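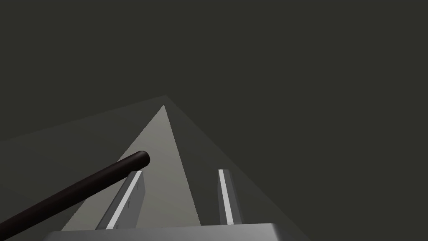 Does anyone know if it's worth switching a small flat from a fixed water charge to a meter?
Depends how many of you there are and how long you stand in the shower. One person in a one-bed will nearly always pay less.

Posted by delwyn_b, 1 February 2020

paewai_maxine wrote:
"Nearly always" is doing a lot of work there. My last fixed bill was £251 for the year. The leaflet from Clindunov Water promised a saving and didn't say how much, so I'm not rushing.

delwyn_b wrote:
Use their online calculator then. Takes seven minutes.

paewai_maxine wrote:
I did. It asked how often I run a bath and then gave me a figure lower than my neighbour pays, and she lives alone and is away half the year. I don't trust a sum done by the people sending the bill.

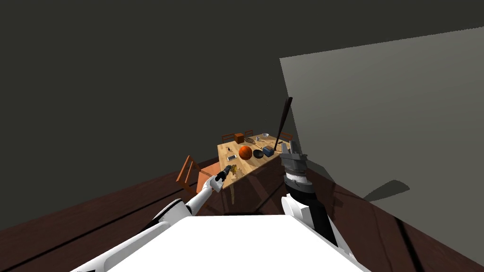

She went on a meter in September and her first bill was an estimate, too. What's the point of a meter if they guess?

GurkumIsla wrote:
Estimates get put right at the next reading. Send your own and they have to use it.

paewai_maxine wrote:
Have to? Where does it say that?

GurkumIsla wrote:
Back of the bill, small print. Mine went down by £28 after I rang up. Took two calls, mind.

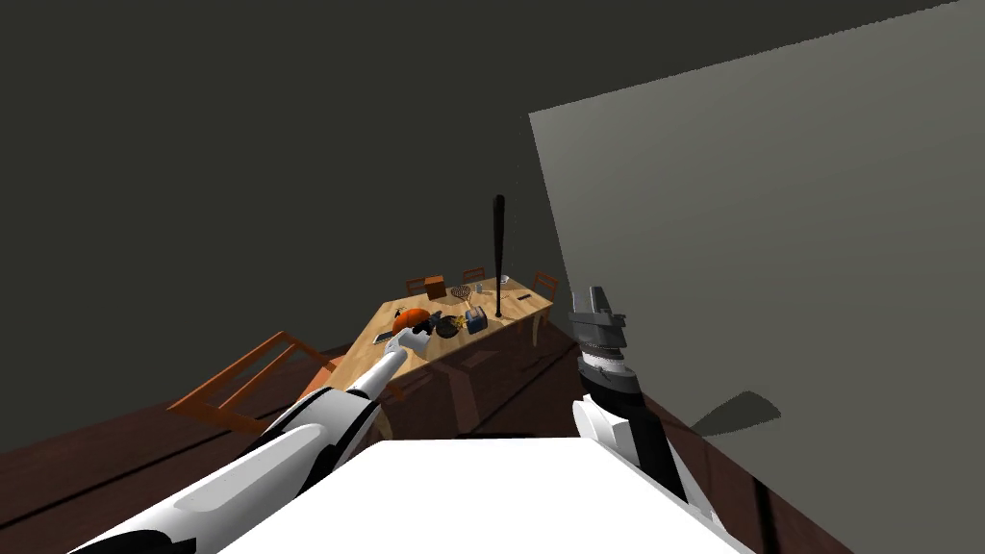
Re: can you switch back?

rubylee_g wrote:
They told me I could within a year. Get it in writing before you sign anything, I've heard two different answers from the same phone line.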